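**Progress report to the Bajwa Fund: bedding and bedroom storage work, second period**
Prepared by Milagros Bedoya, Drirari Home Studio

Work in this period covered the furnished bedroom at the Edar flat.

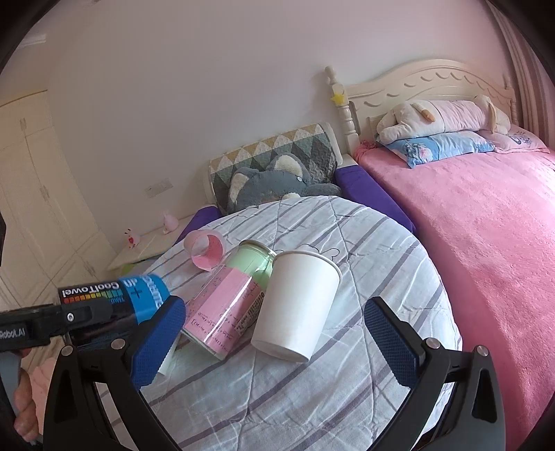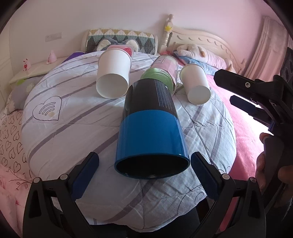 The bedding line is the larger of the two work items and took most of the labor hours. The specification calls for a light ground, a low-contrast stripe and line drawing, so that small items left on the bed can be found without turning the cover over. The stripes on the white cover are gray and purplish, and the white paper cups lying on it are the weakest case for contrast; the pink and green items separate from the ground far more easily. We propose a slightly deeper ground tone for the next sample and will submit two swatches for approval before cutting.

**Cover**

The stitched seams are to the revised pattern. The fabric wrinkles readily in use. This was noted in the last report and has not been resolved. Bastent, our fabric supplier, has offered a heavier weave at the same width. A test length is on order and is due in December. If the heavier weave is adopted, the seam allowance will have to increase, and the rounded edge will need to be redrafted. Allow four working days for the redraft.

**Cushions and edge padding**

The patterned cushion at the back of the bed, in triangles of gray, green, white and mustard, is accepted without change. Filling density is within the limit agreed at the start of the grant. The purple pads along the edges of the round bed remain under review. They stay in position during normal use, but the outer fabric does not match any color in the cushion, and the fund's reviewer asked for one coordinated set. Two options are being priced:

- Re-cover the existing pads in the sage green from the cushion pattern.
- Keep the purple and add it to the cushion pattern as a fifth color.

The first option is cheaper and is our preference. The second would require a new print run, with a minimum order that exceeds the current need.

**Storage**

The storage item has not advanced as planned. Small containers and cups still end up on the bed at the end of the day, and the bedside unit as drafted has no compartment sized for them. The revised drawing adds an open tray below the top surface and a divided drawer. The tray is deep enough to take a wide jar on its side – upright storage was ruled out by the shelf height. Drawings are complete; the carpentry quote is outstanding.

**Budget**

Of the current allocation, 3000 remains uncommitted. The Bastent test length and the pad re-covering will be charged against it. The carpentry will be charged to the storage line, which has not been drawn on in this period.

**Next period**

1. Receive and wash-test the heavier weave, seven cycles.
2. Submit ground-tone swatches.
3. Confirm the pad option with the fund.
4. Place the carpentry order once the quote is in.

Decision needed from the fund: approval of the pad re-covering, in writing, before the fabric order is placed.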